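Setting Up an Open Bin for Small Mixed Items

Scope

These instructions cover one open-top bin used on a table for small loose items: fasteners, caps, sample packets, short tools, and similar stock. They apply to rigid bins with sloped walls. Soft crates and wire baskets behave differently and are handled in the Sotbridge notes.

The method assumes one person working from above the bin and taking out single items. If two people share a bin, set it up from the long side and leave both short sides clear.

What you need

One rigid bin with walls that slope inward toward the floor
A sloped insert panel, full width, stiff enough not to bow
A table with a flat top
Mild dish soap, warm water, two cloths
A nylon pad (no steel wool)
A tape measure and a pencil
Removable tape

Step 1. Choose the bin

Use a bin at least 50 cm long on its longer side. Shorter bins can be made to work, but the insert takes up too much of the floor and items stack on each other. Check that the walls slope. A vertical wall meets the floor at a square corner, and thin items stand upright in that corner and stay there. With sloped walls the same items slide back toward the middle.

Plain gray is the most useful color for mixed stock. White shows every mark and hides pale packets. Black hides dark screws and washers. If most of your stock is gray or bare metal, line the floor with a pale mat cut to size.

Step 2. Clean before loading

Empty the bin completely. Wipe out dust with a dry cloth first; wetting dust turns it into a film that is harder to lift. Wash the floor and walls with dish soap and warm water, rinse, and dry with the second cloth. Let the bin stand upside down on two battens until the inside corners are dry.

Scuffs on the walls are cosmetic and can be left alone. Run a fingertip along any scratch. If it catches, work the edge down with the nylon pad, using light strokes along the length of the scratch. Do not sand. Sanded plastic picks up dirt quickly and items drag on it.

Step 3. Fit the insert panel

The insert divides the bin into a working area in front and a compartment behind. Its slope returns items to the working floor when they are pushed up against it.

Set the lower edge on the floor parallel to the back wall. Mark the position on both side walls in pencil. Lean the panel back until the upper edge rests against its supports, then press along the lower edge with the flat of the hand. There should be no gap. A gap of 2 mm is enough to trap a washer, and a trapped washer lifts the panel and widens the gap.

If the floor is slightly crowned, the panel will touch in the middle and stand off at both ends. Close the ends with removable tape on the rear side. Tape on the front side peels within a week and leaves adhesive where items slide.

The panel takes more wear than any other part. Pale panels darken in the zone where items and tools strike most often. This is normal. Replace the panel when items stop halfway down the slope. At the Plindum stockroom, where each bin is logged, panels were changed after 2,000 picks. Home and workshop use will be far lighter, and an annual check in August or any other quiet month is sufficient.

Step 4. Place the bin on the table

Put the bin on a bare, level tabletop. Check level in both directions. A bin that tips toward one corner collects everything in that corner.

Keep the full footprint on the table. An overhanging bin flexes at the rim when leaned on, and the insert shifts. If the table stands on carpet, recheck the level after a few days, as the feet settle unevenly.

Light should come from the side. Overhead light puts the shadow of your own hand or tool on the item you are trying to pick up.

Step 5. Load the bin

Tip items in from low height, spread across the floor. Do not pour into one spot. Stop when the items form a single layer with some floor visible between them. In the Avlow trial bin this worked out to 61 items of mixed size; flat packets alone will reach the limit sooner.

Keep the rear compartment for overflow of one type only. Mixed overflow has to be sorted before it can be used.

Step 6. Pick and redistribute

Take items from the middle first, then from the left and right. Items resting against a wall should be drawn toward the center before lifting. Lifting directly off the wall is slower and accounts for most wall scratches.

Redistribute after every 10 picks. Pass an open hand flat across the floor from front to back, up the slope of the insert, and let the items come down again.

Faults

Items stand on edge at the wall: floor overloaded, or wall too steep. Remove a third of the load.
Insert moves during use: debris under the lower edge. Lift, wipe, refit to the pencil marks.
Bin slides on the table: place a thin rubber mat under it. Avoid tape on a wood surface.
Items stick to the floor: soap residue. Rinse again with plain water.

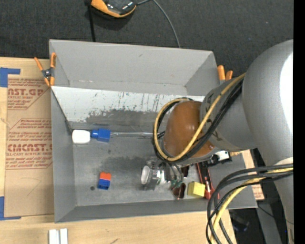
Chenxi Song: On step 3, I would tape the ends of the panel even when the floor is flat. Mine sat tight when I fitted it and I still found two split washers behind it a month later. Also, does the 2 mm limit hold for paper packets? The thin ones get under mine with much less room than that.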